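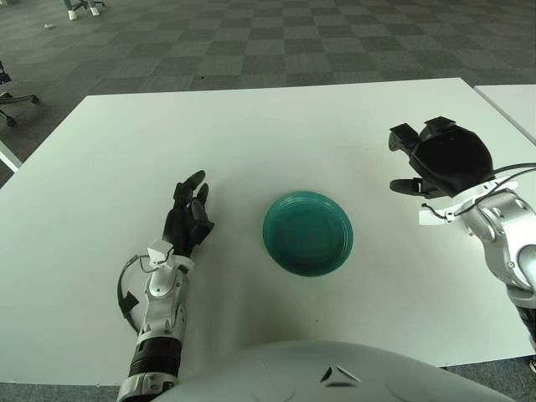
From: J. at Eladier
To: plarkau-tables list
Subject: Re: [plarkau-tables] white plates on white tables??

Amber Hulme wrote:

> Hello all, new to the list, so shout if this has been done to death.
> We've just kitted out our lunch room with plain white tables and I'm now
> stuck on what to put on them. We had white china at the old place on
> dark wood and it looked lovely. On the new tables it just sort of
> vanishes, and one of our regulars, whose sight isn't brilliant, keeps
> putting her fork down next to her plate when she's aiming for it.
> I don't want cloths (the washing!) and I don't much want placemats
> either. Has anyone gone for coloured plates? Did you regret it? And
> would you go plastic or stick with china? I break a lot of china.
> Amber

Amber, welcome, and what a good thing to ask! I have been waiting for an excuse to go on about this, so get a cup of tea.

Go coloured. Go properly coloured, too, and don't let anyone talk you into cream or pale grey, which I tried first and which gave me the same trouble you've got now with a slightly sadder plate. We have plain white matt tops at Eladier, big rectangular ones, and I must have put eight or nine different plates on them over the spring before settling. Sage was pretty in the shop and went to nothing under our lights. Yellow was cheerful but made scrambled egg disappear. Red I liked enormously for a week and then got sick of (sorry to all the red plate people, I know there are several of you).

Teal was the one. A deep green-blue teal, nothing pastel about it. You can find the edge of it from right across the room, and nearly all food looks good on it: rice, fish, potatoes, toast, a plain omelette. Peas are fine. Spinach is not at its best, I'll grant you, but spinach has bigger problems than the plate.

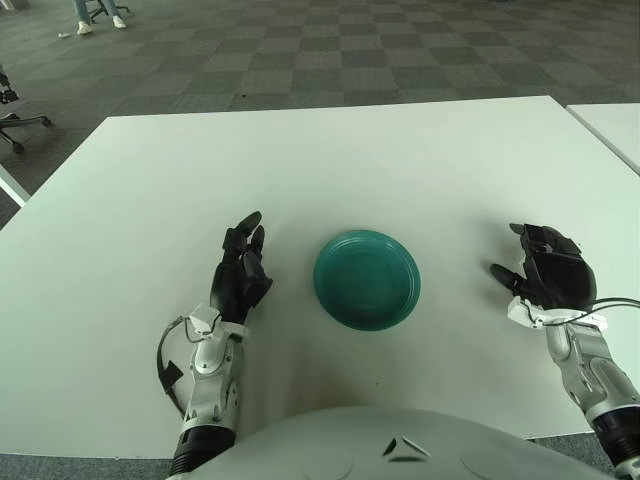

The teal plate on one of the white tables.

The other thing I'd look for is the rim. I used to think a rim was decoration, but a raised one with a few ridges round it is a real help to anybody who eats by feel as much as by sight. There's something to push the food against, and the ridges tell your fingers where they are when you're carrying it. The flat middle matters as well! So many of the cheap ones have a dome in the centre and everything slides outwards in a ring of gravy. Ours are really somewhere between a plate and a shallow bowl, and half my lot call them bowls. I've given up correcting anyone.

As for plastic or china, I was a china snob for years and I've come round completely. We had the Shimada dinner set before, heavy and very handsome, and by the end I dreaded the stack coming out of the cupboard. The new ones are the Lutix shallow plate in teal, item 758 in the list I ordered from, and they came to 90p each because I took end of line stock. I don't suppose you'll get them at that now, but do ask. Order one before you order the lot, whatever the catalogue picture looks like. Put it on your own table under your own lights, at the time of day you serve, and walk away from it. If you can still see clearly where it stops when you're standing in the doorway, you're home and dry.

While I'm here, somebody wrote to me off list in June with a thing that's bound to come up again, so I'll put it where everyone can find it. 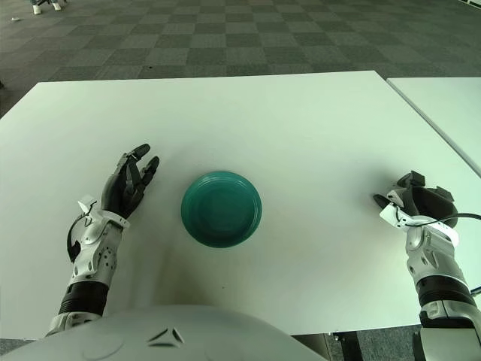
Can plastic plates go through the dishwasher along with everything else?

Most of them can, on the top rack and on a cooler programme, but check the underside or the maker's leaflet first. Keep them away from the heating element and stand them with a gap between, as they hold water in the rim if they're nested.

I'd add that tomato and turmeric are the usual culprits for staining, and a darker colour is far more forgiving there than white plastic ever was. Rinse straight after the meal and you'll have very little bother. Knives do mark them eventually. I keep the serrated ones for the bread board.

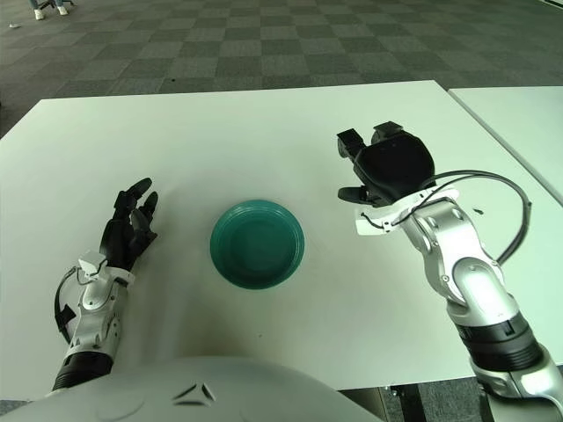 Portions, then, which you didn't ask about but will run into. A shallow plate with a raised rim looks mean if you fill only the well and alarming if you go up to the edge. We settled on a ladle that holds 200 ml for anything saucy, one ladle each, with the rice or potatoes put down first to one side. It looks generous without anyone having to carry a lake across the room. For salads I just pile them up in the middle and enjoy myself.

One more on the tables themselves. Matt white is lovely to eat off, and so much kinder on the eyes than gloss, but crumbs and dark specks show up on it something chronic. I go over ours with a barely damp cloth and then a dry one. Please don't use the scouring side of the sponge, I did that once in a corner and I can still find the patch with my hand.

If you're within reach of us, come and have lunch and try the plates out properly, 2 o'clock is when it quietens down and I can sit with you. Otherwise tell us what size your tables are and how many you seat, and do let the list know which colour you end up with! I'd love to hear from anyone who has tried a dark orange. I keep looking at one.

All the best,
J.

--
plarkau-tables: plates, tables and feeding people at them
To leave the list, send a blank message with "leave" as the subject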